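Teaching an arm to put things in a steamer: what I learned from 200 demonstrations
Project report, Velimir Vidmar
Jun 8, 2024
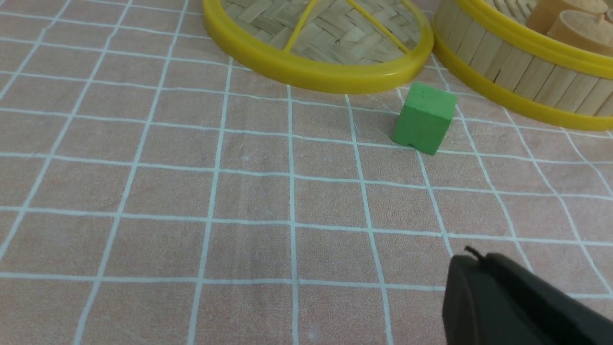 How many demonstrations does it take before a learned policy is better than a scripted one?
On my task it took 100. With 40 the policy lost to my own script, and going up to 200 helped less than I'd hoped.

The task is pick up a small cube and drop it in the bamboo steamer basket. I called the project Cikus, and the policy is plain behaviour cloning: wrist camera and joint angles in, next few movements out. My supervisor, Estíbaliz Salcedo, wanted something simple that I could explain properly, and I'm glad she did (I'd been eyeing up something far fancier in February and would still be debugging it).

I recorded all 200 demonstrations myself by steering the arm by hand. The first batch was awful. I hesitated before every grasp, and the policy learned to hesitate too — it would hover over the cube for ages as if waiting for permission. I threw those out and recorded them again, trying to keep moving.

Each version then got 40 test runs, with the same list of cube positions every time. The script, which finds the cube by colour and follows a fixed path, managed 28 of them. It mostly failed when the cube was close to the basket, where the fixed path clipped the side. The policy trained on 40 demonstrations did worse than that and missed plenty of easy grasps. The one trained on 100 beat the script, mainly by coming in from the open side when there wasn't much room. The full set gained only a couple more runs, and the leftover failures were nearly all drops on the basket rim.

I think the rim problem is down to the camera. Once the cube is between the fingers it blocks a good bit of the view, so the policy is half guessing where the basket wall is. I haven't tested this! A second camera off to the side would be the obvious check.

Two things I'd do differently. I'd write the list of test positions before recording anything, as I'm fairly sure I favoured spots I found comfortable. And I'd save the raw joint logs from day one, because I lost an afternoon rebuilding them from Vaviritz, the little logging tool I wrote for this.

Next up is moving the basket between runs. It stayed put throughout, so I can't say anything yet about whether the policy looks for it or just remembers where it was.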